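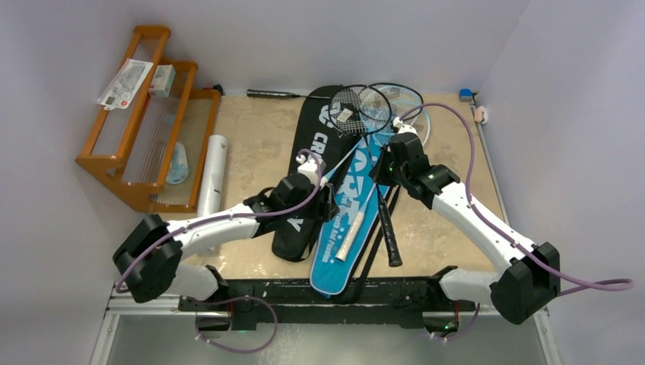

# Dretix G2 two-finger gripper, with wrist camera

The G2 is a small electric gripper for light robot arms. We sell it as one piece or as a matched pair for two-arm tables. It comes with short black fingers, a wrist camera bracket and one cable for power and data.

We have used the G2 in our test room in Flandolville since November, on the same two-arm table where we try all the grippers in this shop. What you read on this page comes from our own work with it and from the paper that arrives in the box. When the two do not agree, we say so.

## What it is good for

The G2 is made for objects that a person would pick up with the thumb and one finger. Handles, tubes, small boxes and straps are all fine. For our sports gear test we give every gripper the same jobs: lift a badminton racket by the grip, move a shuttlecock tube, and pull a soft racket bag straight by its edge.

The racket is the easy job. The fingers close well on a wrapped grip, and the racket does not turn much if you take it near the balance point. If you take it at the far end of the handle, the head will drop and you have to slow the arm down.

The bag is more difficult. A flat bag gives the fingers very little to hold. You must come down at an angle, push the material a little until it makes a fold, and then close. With the short fingers this works on thick fabric. On thin and shiny fabric we had better results with the long fingers, which are sold separately.

## Compared with the Bretley P-series

Many customers ask us which of the two they should buy, so we ran both with the same arms and the same controller.

| | Dretix G2 | Bretley P |
|---|---|---|
| Opening | 38 mm standard, wider with long fingers | wider from the start |
| Closing | fast, a little noisy | slower, very quiet |
| Cable | one, along the outside of the arm | two, tied together |
| Camera bracket | included | extra |
| Finger change | two screws | no tools |

In one long test the G2 made 2659 closing moves before we stopped it to clean the fingers. The Bretley was not run for the same time, so please do not read this as a fair race. We only want to say that the G2 did not give us trouble in that period.

For thin handles and for tight places between two arms we prefer the G2, as its body is short. For big round objects the Bretley is the better choice.

## Cable and mounting

The cable needs more attention than the gripper. Leave a free loop at the elbow and another one at the wrist. If the loop is too small, it pulls when the wrist turns fully and the connector can come out. If it is too big, it can hang into the camera picture. We keep some 20 cm free at the wrist and check it by hand, moving the arm slowly with the motors off.

The adapter plate fits the Baptista arm without changes. For other arms, please send us the hole pattern before you order.

A green light on the body means the gripper has power and talks to the controller. If it blinks, first look at the connector, then at the address setting. Two grippers on one controller must have different addresses. They leave the factory with the same one, and this is not written clearly in the manual.

## Camera

The bracket holds the camera on top of the body, looking down over the fingers. The view of the fingertips is good until the gripper is very near the table. Light walls and a plain tabletop help a lot with exposure. White strings on a pale table are hard for it to see, and there we used the fixed camera for the first approach.

## In the box

- Gripper with short fingers, mounted
- Camera bracket and four screws (camera is sold separately)
- Cable with connector
- Adapter plate
- Printed manual

## Ordering

Order number for one gripper: 3438. For the matched pair, add the letter D after the number. Long fingers and spare cables are on the accessories page. Grippers that were mounted but not used can be returned in the original box, with all the screws please.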